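The Siler bench kit from Busness is sold as a pair of jointed arms, one control box and a licence for two workstations. Setup at our Grakbridge test room took an afternoon, most of it spent on calibration. The grippers are supplied with plain two-finger ends, and softer pads cost extra.

Grip force is set in software on a scale of 1 to 100. The manual is thin on brittle items, so we began with bread.

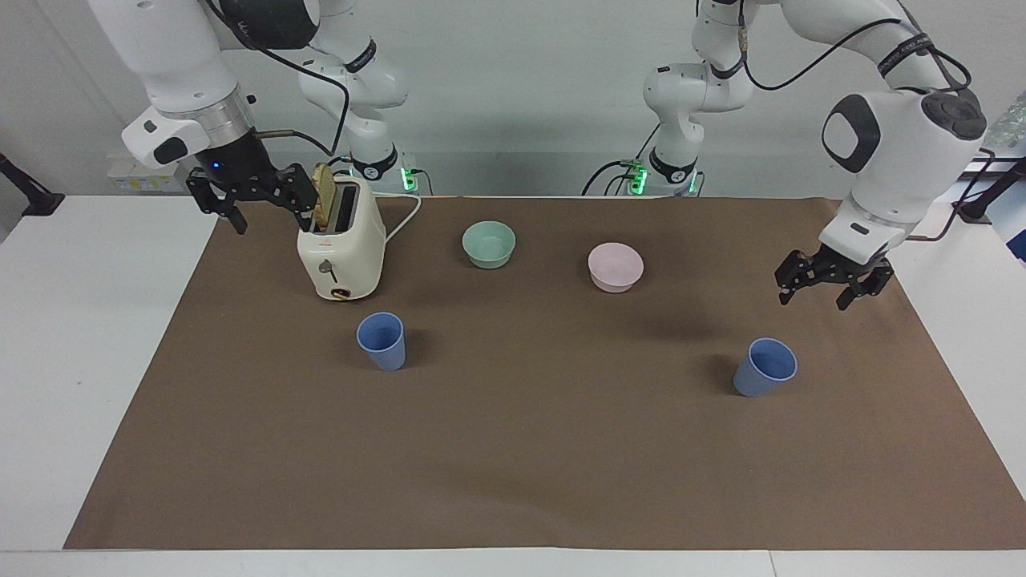
The Siler kit on the toast task, right gripper closed on a slice.

Busness rates the fingers for 2000 cycles before inspection.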